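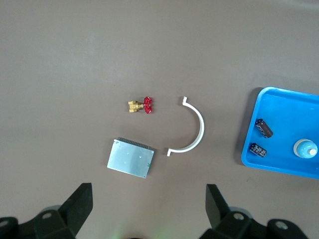 Category: Project updates / Skills and Automation
4 min read

Teaching by demonstration: progress report to the Wasonton Industry Fund

Reporting period: to the end of October

This is our second report under the grant. It covers the move from hand guiding to remote control, the state of the demonstration set, spending against plan and the work proposed for next period.

Background

The grant supports a trial of showing a robot arm how to clear small mixed parts from a bench into a tray. The Plullville site receives returned goods and strip-out material in mixed lots, and sorting them is slow work that is hard to program in the usual way because no two lots are alike. Our proposal was to have bench staff show the arm the job and train a control model on the recordings. Staff who know the parts would do the showing. They would not be asked to write code.

Work completed

Demonstrations at the start of the project were given by hand guiding, with the operator holding the arm and moving it through the pick. This was easy to learn, but the operator's hands and sleeves kept getting into the wrist camera view, and closing the gripper meant reaching for a separate switch. We have now moved to remote control for all recording. The operator sits at a desk beside the cell with a Trakico hand controller, and works from the wrist camera picture and a direct view of the bench.

We have 1399 demonstrations on file that pass our checks. A demonstration passes if it has a complete camera and joint record, ends with the part released in the tray, and contains no stop longer than the limit set in the recording guide. Failed attempts are kept in a separate folder and are not included in the total.

The parts pool was widened this period. It now takes in plumbing fittings as well as electronic items, so a single layout may have a brass gate valve, a white plastic pipe bracket and a metal-cased module on the bench, with capacitors already in the blue tray. The mix is deliberate. The valve has a handwheel that gives the fingers an awkward shape to close on, the bracket is a half-ring with flanges, and the module is flat and has a row of pins along one edge that we do not want squeezed. Operators are asked to choose the grip they would use themselves and to keep to it for that type of part.

Layouts are changed between demonstrations. Parts are turned, laid on their sides and moved closer together or further apart, and the tray is shifted as well. In some layouts it sits partly outside the wrist view at the start, and the operator has to bring the arm across to find it.

Operators

We have trained 11 operators from the Plullville day and afternoon shifts. Most were recording usable demonstrations by their second session. The common faults were coming down too fast over flat parts and letting go before the part was properly over the tray. Both are now covered in the recording guide, with a short practice run before each session.

Operators also told us the controller was tiring to hold at shoulder height. We lowered the desk and put in an armrest, and sessions are now broken up with a rest in the middle.

Problems and delays

Recording stopped for three weeks while we waited on replacement gripper mounts from Kauppinen. The first set had worked loose and the fingers no longer met squarely. Demonstrations recorded in the days before the fault was found have been reviewed, and those with visible finger misalignment were taken out.

Flat parts remain the weak point. The trained model handles valves and brackets more reliably than modules, where it tends to close above the part and lift away with nothing. We put this down to there being fewer module demonstrations on file – the original parts list had only two types of flat item – and not to the recording method. We will test that view before making any change to the gripper.

Budget

Spending is within the approved amount. The replacement mounts were charged to the equipment line. Operator time came in under plan on account of the stoppage, and we ask that the unspent portion be carried forward to the next period.

Next period

Recording will concentrate on flat parts, with modules placed at a range of angles and close to other items. We will then retrain and run the arm unassisted on mixed layouts it has not been shown, with an operator at the controller ready to take over. Each takeover will be logged and the recovery kept as a further demonstration.

The revised recording guide and the parts list are attached as separate files.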